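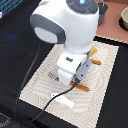

Entretien du bras Otach, suite. Depuis mars, le câble du poignet tirait à chaque rotation et la pince perdait la communication. J'ai refait toute la fixation. Il descend maintenant à gauche en travers du set de table, avec assez de mou pour aller jusqu'à la carotte.

Règle que je me suis donnée : contrôle du câble tous les 570 cycles, avant c'était 4 000, beaucoup trop.

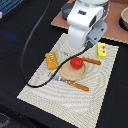
Luzius Lüthi m'a conseillé de resserrer aussi les vis des doigts. Deux avaient pris du jeu. Je les ai remises au couple et j'ai marqué les têtes au feutre.

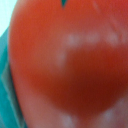
Ensuite la caméra du poignet. J'ai nettoyé l'objectif et relancé le calibrage, environ 11 minutes. De si près, un objet rouge reste complètement flou, il faut donc régler la netteté avec plus de recul.

À plus grande distance, le mot BUTTER se lit bien sur la boîte jaune.

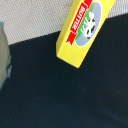 Reste à faire
Commander un câble de réserve chez Hevico, et envoyer mes réglages à Thaddäus.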